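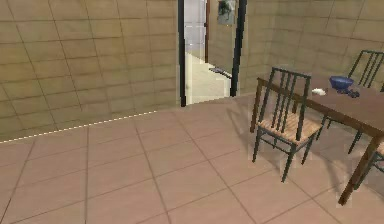 Nabil Moussa cleans grout for a living, and he charges by the room. He started 11 years ago with a bucket and a stiff brush in the town of Ganitz, where most of the older apartments have tile in the kitchen, the bath and often the hall. Some owners take it all the way up: a wall of square beige tiles with darker grout between them, running down to the floor beside a doorway. The tile itself rarely gives him trouble. Grout is porous, and it takes in grease, soap and whatever was in the last mop bucket.

Most of his customers have already tried bleach. Moussa prefers warm water and a mild alkaline cleaner, left to sit for ten minutes before he scrubs. Vinegar he won't use at all, having seen what it does to cement joints over a few years.
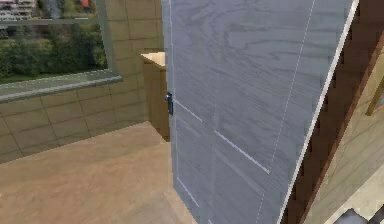 Sealing is where the money is, and also where people argue. Saoirse Hanrahan, who runs the supply store Brullo, sells two kinds of sealer and says the cheaper one is fine for a bathroom that gets normal use. "It wears off in 365 days if you're lucky," she said. "Then you do it again."

Moussa disagrees. He buys the more expensive one and tells customers to leave the room alone overnight. His invoice book, started fresh when he moved out of his brother-in-law's garage, is now up to job number 3798. The next one is a shower on the fourth floor, no elevator, at seven in the morning.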